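Home | About us | Projects | Work with us | Contact

Call for participants: help us write good practice rules for two-armed robots at the workbench

Reading time: 4 minutes

Gutarico is looking for 12 people to join a working group on good practice. The group will prepare a short set of rules for robots that handle hand tools on a bench where people also work. The project has the name Closia and it is led by Ashraf Ouali.

There are already standards for the safety of robot arms, and we do not want to repeat them. What we miss is the level below: where a tool may be put down, who may reach over the table and when, how a sharp tool must be passed, and what has to be written in the log when something falls. At present each workshop has its own habits, and a person who moves from one workshop to another must learn them again.

We have a first draft of 73 rules. Many of them were written quickly and some say the same thing two times. We would like to finish with a text that a technician can read during a coffee break and use on the same day.

A good part of the draft concerns tidying work. The robot takes pliers, scissors and screwdrivers from the table, and the pegboard behind the table has hooks and a cup holder for keeping them. It looks simple, but it raises many questions. Should blades always point away from the person? Is an empty hook reserved for one tool, or may any tool hang there? May one arm move over a tool while the other arm is still holding something?

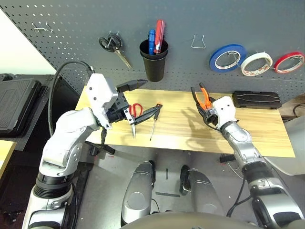
What you will do

You will read the draft at home and send written comments before the first meeting. After this there are 4 meetings, each of them a half day, in our workshop in the El Idrissi building. In the meetings we try the rules at the bench, one by one, and we change the wording together. You do not need to program anything.

Who can apply

We look for people who work with tools or with robots: operators, maintenance technicians, safety officers, teachers of technical schools. Persons with less than one year of experience are also welcome, and we will keep two places for them. You should be able to read and discuss a text in English. It does not have to be perfect English, as ours is also not.

Payment and conditions

Each participant receives 200 euros per meeting, and travel by train or bus is paid back against the ticket. Your name will be printed in the final text only if you agree. If you represent a company which sells robots, please say so in your application. This does not exclude you.

How to apply

Write to Ashraf Ouali through the contact page, with the word Closia in the subject. Please tell us in half a page what work you do and describe one situation at a bench where a clear rule was missing. A CV is not necessary. Applications are open until the end of December, and everybody will get an answer, also those we cannot invite.

Related

Clilimia: notes from our first year
How we keep a fault log
Technician for the robot workshop, part time
Marking tool places on a shared bench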